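Breakfast in Two Minutes: Making the Food Scenes for a Short Anime

Project report, second-year animation module

1. Background

Our group made a short hand-drawn anime called Ponby. It runs for 2 minutes and follows a girl who gets up late on the first day of term and tries to eat, dress and catch a tram. Most of it takes place in her kitchen. We picked this subject because food scenes are a well-known part of television anime, and we wanted to see how much work goes into drawing an ordinary meal.

There were five of us. Two did the key drawings, one did backgrounds, one coloured and one looked after sound and editing. We started in January.

2. Planning

The first storyboard had 30 shots. Four were dropped when we timed them against the sound, and two of the tram shots were joined into one. The tram itself is called the Farkia line in the film, and the name appears on the front of the carriage and on the stop.

We watched breakfast scenes from several series before drawing our own. Most of them hold on a still drawing and move one thing only, such as steam or a hand. We had planned to move everything. After the first test we changed our minds, as the full movement took a week for one shot and looked worse than the held version.

3. Drawing

The finished film uses 351 drawings, not counting backgrounds. We worked on threes for most of the film, so each drawing stays up for three frames, and on twos for the run to the tram. The run still looks a bit stiff. The girl's bag changes size between shots 11 and 12, and we noticed this too late to redraw it.

Colour was done in Pladutus, a paint program the department has on its machines. It crashed on large files, so we split the longer shots into parts. This caused a small jump in shot 19 - the line weight is different on each side of the cut.

4. Sound

All the voices were recorded in the small studio in the Kaplan building. The echo on the mother's lines comes from leaving the door open. Music was kept to the opening and the last shot.

5. What we would change

The kitchen took up too much of our time and the ending had too little. For a next film we would agree on the colours before anyone starts painting. Household things need this most, as viewers know what they look like: a cream toaster with a chrome top has to stay the same cream in every shot, and the slice of bread standing up out of the slot needs its darker speckles each time it is drawn. We would also make a model sheet for every prop, with front and side views, and keep one copy where the whole group can open it. 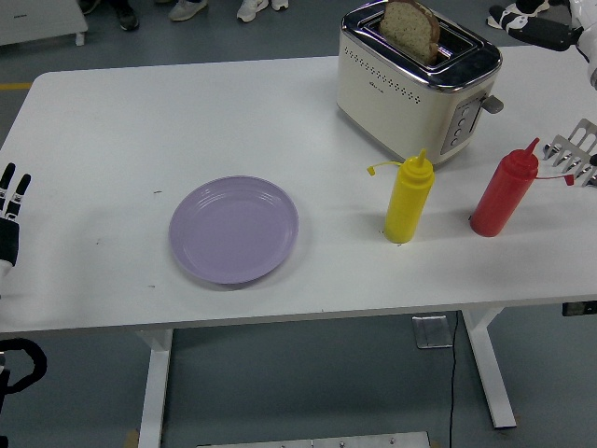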